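paired units before opening and closing can be recorded for the left and right hand separately. The kit reviewed in this section is the Serel hand-held pair, supplied by Brondari with two grippers, a charging base and the alignment software. We tested it as shipped and changed no settings apart from the recording folder.

Shelf clearing was chosen because it forces the operator to work around items that lean, overlap or catch the light. Each operator completed 200 trials. Figure 2 shows the jaws open in front of a translucent container, with the second unit entering from the left.
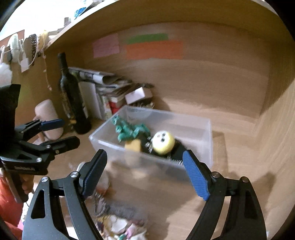

Figure 2. Jaws spread before a plastic container on the shelf; second unit at left.

The linkage keeps the pads facing each other over the usable travel. Clear plastic was the hardest material for the tracking software, and 152 of the 700 trials in the full set needed manual correction of the jaw width. Most of these involved thin rims or see-through walls. Soft goods needed fewer corrections, although the folds of a fabric pouch can hide part of a pad once the jaws are clamped on it.

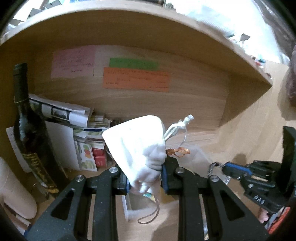

4.2 Handling of Soft Items

A drawstring pouch bunches between the blue pads, so the recorded jaw width depends on how much cloth has been gathered. Kurian suggests logging width at first contact as well as at full closure. The Serel software stores only the second value. Afridi repeated the pouch trials at the Drollville site with the Unnithan export tool, which keeps both, and the files loaded without conversion. Loose cords were left as they fell and were not scored. Pad wear was checked at the end of each session and is reported in Section 5.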